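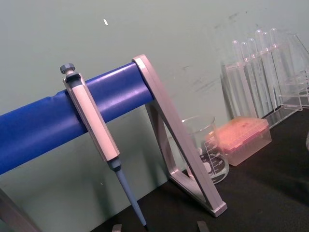

Search this site Go

Home | Kits | Data cards | Downloads | Contact

# Zellis Bench Kit – pipette pick-up add-on

Teaches a two-finger arm to take a single-channel micropipette off its stand and hang it back up. It won't do your assay.

## What you get

- 100 demonstrations, wrist camera only
- 6 scripted starting poses
- the `narnthorpe` baseline policy, which is slow and knows it
- a parts list for the Fahy fingertips (sold separately, naturally)

## Setup

Hook the pipette over the bar of the stand and set the stand down where the arm can get under it. Leave your glassware behind it if you like. The demos have a beaker, a tip box and a rack of test tubes back there, and the policy has learned to mind its own business. Then:

`zellis run --task hang_pickup --speed slow`

`--speed fast` exists. We've asked Turham to take it out.

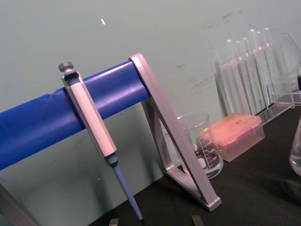
Dunmore_bench writes that the baseline ran fine on a steel stand once the grip height was lowered, but that putting the pipette back took over 47 tries to tune, and could the manual please admit this. Consider it admitted.

## Known limits

- One pipette at a time. Multichannel models confuse it.
- Clear plastic and glass still fool the depth estimate – keep them out of the approach path.
- No tip loading or ejecting. That's in kit 2, or will be.
- Recalibrate the wrist camera if you swap fingertips.

## License

Free for research. Selling it on needs a note from Zellis.

Filed under: Lab Automation, Grippers, Datasets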